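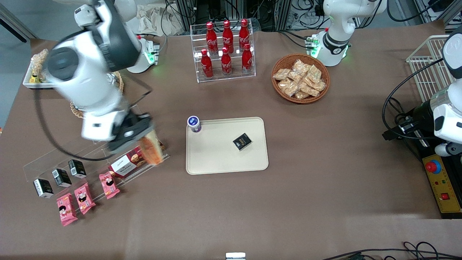 Reading time: 2 minutes

Laltham Shared Workshop
Minutes of the build meeting, 17 October 2022

In the chair: Eftychia Tsoukalas
Project: Plurnura (two-arm snack table)

1. Minutes of the last meeting
Agreed as written, with one correction. The spare gripper pads were bought by the workshop and should not be listed as a loan.

2. Table layout
The brown top stays. The acrylic rack keeps its diagonal position at the left, where the right arm can get at it from above. The bottle stand stays at the back and the cream tray in the middle as the place where picked items are put down. It was suggested that the wicker basket of wrapped pastries be moved forward. Left for now, as moving it means teaching the positions again.

3. Gripping
The right arm can take the orange snack packet off the rack. Soft packets remain harder than boxes because they change shape when the gripper closes. Eftychia wants the closing force set per item and not once for the whole table. Agreed. The small black boxes are to be used as the reference item when checking the settings.
Bottles were discussed briefly. No bottle lifts until the packets and boxes have been signed off.

4. Cables
The loop on the right arm passes over the rack and was felt to be too generous. It will be shortened and clipped to the upper segment, with enough slack kept for full reach. The bundle at the front right corner is to be tied and moved off the table top.

5. Emergency stop
The yellow control panel is at the right-hand edge, near the left arm's gripper. Two members asked whether a person standing at the left could reach it in time. A second stop button will be priced. Until then, no one runs the arms alone.

6. Software
Dendis, our scheduling program, stopped on cycle 423 of the long run in June and the cause has still not been found. The logs are to be kept. The next long run is set at 2000 cycles, using the left arm as well as the right.

7. Shelving and background
The racks behind the table need labels. Old wiring on the metal shelving is to be sorted before anything is thrown away. The Liapis power supply is not to be unplugged without asking.

8. Actions
Set closing force for each item: Eftychia
Shorten and clip right arm cable: build group
Price second stop button: Eftychia
Label racks: all, at the next work evening

9. Any other business
The side door must be locked by the last person out. The key goes back on hook 7.

Meeting closed. Next meeting to be announced on the noticeboard.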